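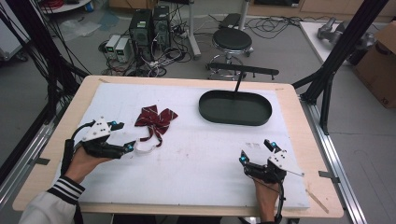

Tustville bench, handheld gripper sessions
Gallery maintained by Soudabeh Safavi
March 11, 2024

Clumari is a collection of two-handed manipulation examples used to train a policy that handles small clothing items and the containers they go into. Demonstrations are recorded with a pair of handheld grippers, one per hand, so the operator works at normal reach and the jaw motion is logged directly. This page covers the accessories subset. Tableware and hand tools are on the Ostirbridge pages.

Bow tie and tray, operator station
A striped dark red bow tie on the white foam board, with an empty green oval tray to its right. The left gripper points across the board and the right one points away from the operator. Both jaws carry cyan markers at the fingertips.

Task definition
Pick up the bow tie, place it inside the rim of the tray, release, return both grippers to the front edge. Either hand may lead. The strap must end up inside the tray as well; a strap left over the rim is labeled as a partial placement and kept in a separate split.

Recording notes
The accessories subset holds 3112 episodes, of which 2742 passed review. Most rejections came from dropped marker tracking when one gripper passed in front of the other. A further 500 episodes with the tray on the left are planned for September.

Start positions are drawn from a printed list. The operator sets the bow tie by hand, picks up the grippers, and waits for the tone before moving. Episodes in which the item shifts before the tone are discarded.

Scuffs on the foam board are left in place between sessions. An early batch recorded on fresh boards only gave a model that reached for dark smudges when tested on a used one.

Labels
Each episode carries the item, the container, the leading hand, the outcome and the board number. Grasp point is labeled as loop, knot or strap. Review follows the Ríos protocol, version two, with a second reader for all partial placements.

Corrections to labels go to Soudabeh Safavi with the episode number in the subject line.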